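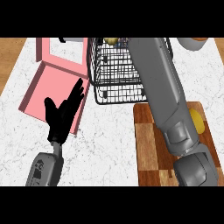 Docs > Trallosa > Two-arm setups > Troubleshooting

We use cookies to remember your settings. Accept | Manage

Posted March 31, 2018 by the Avix support desk

Clearing a wrist fault when one arm reaches across the counter

Fault 77 stops both arms when the right wrist runs past its limit. In the kitchen counter world it nearly always happens on long reaches to the back row, where the basket is. The arm goes almost straight, the solver flips the wrist, and the next command is out of range.

Check this in Trallosa before you run anything on hardware. A flip that only costs you a reset in simulation can break a finger on a real hand.

1. Pause the run. Do not press Resume - it sends the last bad command again.

2. Open the log and find the first line with code 77. Later ones are repeats. In our run it was at step 3,917.

3. Go back 900 steps and play forward slowly with joint angles showing. Watch the elbow. If it is nearly straight before the wrist turns, you have this problem and can keep going. If it stays bent, see the Clokum driver page.

4. Move the right base closer to the counter, or add a waypoint over the cutting board so the elbow stays bent.

5. Set the wrist margin to 2 degrees. The default is zero.

6. Run again from the start, left arm included. The open hand at the pink box should hold its position while the right arm reaches.

If the fault comes back at the same step, the old path is still cached. Delete it and reload the world.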